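Running a Hand-Held Gripper Demonstration at an Open Day

This guide is for staff who will host the gripper table during a visit to the Ditstead workshop. It covers preparing the table, giving the demonstration and letting visitors try the grippers themselves. Please read it through before your first session.

Before visitors arrive

Lay the large pale board flat on the table and wipe it with a dry cloth. Check that both grippers open and close fully when held in the hand. Lead the cables away to the sides so that they do not cross the board. The hazard tape on the floor must be left in place, and visitors should wait behind it until they are invited forward.

Choose two or three soft items from the Jitell box. Small fabric bags work well, as do socks and folded cloths. Avoid anything with a zip until the group has seen a simpler item handled.

Giving the demonstration

1. Introduce yourself and state that the session lasts 7 minutes.

2. Place one bag flat in the centre of the board, with the open end towards you.

3. Take a gripper in each hand. Hold it by the body, with the fingers curled around it and kept clear of the jaws.

4. Bring the grippers to the hem from opposite sides and close both sets of jaws on the fabric.

5. Draw the hands apart slowly until the hem is straight, then stop. Pulling further will lift the bag from the board or strain the stitching.
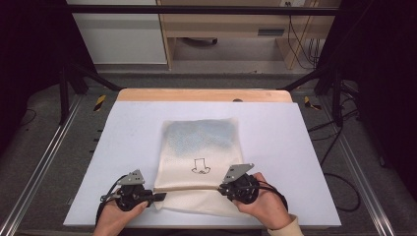 Both grippers closed on the hem of a sock bag, with the fabric held taut between them.

Hold this position for a few seconds while you speak. Visitors often ask why a person is holding the tools when the subject is robots. A suitable answer is that a robot arm can be taught from movements made by people, and that cloth is difficult to handle – it changes shape each time it is touched.

6. Release one gripper, then the other, and smooth the bag flat before the next attempt.

Inviting visitors to take part

Two visitors may stand at the table at one time, each using one gripper. Ask them to agree who will close first. Children under twelve should be accompanied by an adult. Loose sleeves should be rolled back and long hair tied.

If a visitor loses hold of the hem, ask them to open the jaws completely and begin again from step 4. It is better not to correct a grip that is half closed.

After the session

Return the grippers to the Urkotetti case with the jaws open. Note any sticking or unusual noise in the table log and inform Radka Tomić before the next group is admitted. Bags with damaged seams should be set aside for repair.

Ditstead Workshop Visits – Contact the visits office – © Ditstead 2023 – Back to top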